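Ring resizing on an eternity band -- is it really impossible?
Jewellery Care and Repair > Rings

agata_costa
Member
Posted July 11, 2019

Hello everybody. I have read this board for a long time but I write for the first time, so please forgive me if this is in the wrong section.

My grandmother left me a full eternity band, white gold, with small diamonds all the way round. It is too tight for me by one and a half sizes. I brought it to two jewellers in Pudby. The first one told me that it cannot be resized, full stop, and that I should wear it on my little finger. The second one, Kaimal, told me that they can do it but it means to make a new band and move the stones over, and the price would be 2,569 with the hallmark included.

I was quite surprised by this number. It is more than the ring was insured for. Has anybody here had such a ring made larger? I do not want to lose the stones, but I am not so attached to the metal itself.

ipanicker
Senior Member

Hello Agata, and welcome. The first jeweller is correct in the usual sense. With a plain band the goldsmith cuts at the back and puts in a small piece of gold. With a full eternity ring there is no back. If you cut anywhere, you cut between two stones, and when the ring is opened the curve changes and the stones next to the cut become loose.

One and a half sizes up is too much for stretching also. I would not let anybody put it on a stretcher.

What kind of setting is it? Channel, claw or grain?

agata_costa
Member

Thank you for the quick answer. I think it is channel. There are two rails and the stones are sitting between them, I cannot see any claws.

ipanicker
Senior Member

Then I am sorry, but channel is the most difficult one. The rails hold everything by tension, so any change in the shape is felt by all the stones. 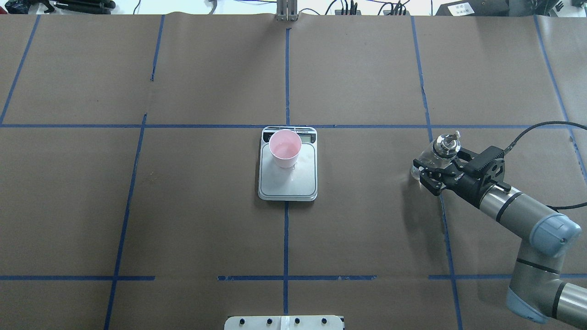 With claws you would have a little more freedom, maybe half a size if the goldsmith is patient and the claws are thick enough. In channel I would not go even that far. I have mended several rings where somebody tried it, and each time I had to replace chipped stones at the girdle.

bindu_k
Member

I don't agree that it is impossible. My ring was channel set and a workshop called Skarex put in a short plain section at the bottom, 5 mm long, with polished gold on both sides. They took out the nearest stones first, did the soldering, and then set them again. It was 200 for the work. I have worn it every day since October and no stone has moved.

It is true that it is no longer a full eternity ring. But this part is on the palm side and I am the only one who sees it. I think Agata should ask for this before she pays for a completely new band.

ipanicker
Senior Member

Bindu, how many sizes did you go up?

bindu_k
Member

One size.

ipanicker
Senior Member

And was the ring old or new? I ask it because this matters more than people think. An old band from a grandmother can be worn very thin at the bottom. You solder a good new piece to a tired old rail, and the weak place is then just beside the join. I do not say your workshop did bad work, only that I would not promise the same result for Agata without holding the ring in my hand.

bindu_k
Member

Mine was new, you are right. But she did not say that hers is worn. You are guessing also :)

T_Sastry
Moderator

Please keep it friendly, both of you.

Agata, two things I would ask Kaimal. Does the price include replacing stones that break when they are taken out? And do they give you credit for the old gold? Many workshops will take the scrap value off the bill if you ask, but some don't mention it until you do. Get both answers in writing.

Also ask them to measure the thickness of the rails. It takes one minute with a gauge.

guangming_pan
New Member

I have a different suggestion. Why not leave the ring as it is and wear it on a chain? My wife does this with her mother's ring. An old hallmark and an old setting have their own value -- when the stones are moved to a new band, it is in fact a new ring.

agata_costa
Member

Thank you all, this is very helpful. Guangming, I thought about the chain, but my grandmother wore it on her hand while cooking and gardening and I would like to wear it too.

I telephoned Kaimal. Broken stones are not included, they would be charged separately. For the old gold they give a credit, but they must weigh it first. They were polite but could not tell me anything about the thickness by telephone, so I will go there again with the ring. I will also write to Skarex and ask them if they accept work by post.

bindu_k
Member

They do accept it, but insure the parcel for the full value. And take close photos of every side before you send it.

ipanicker
Senior Member

Yes, on this we agree. Please tell us what the gauge says.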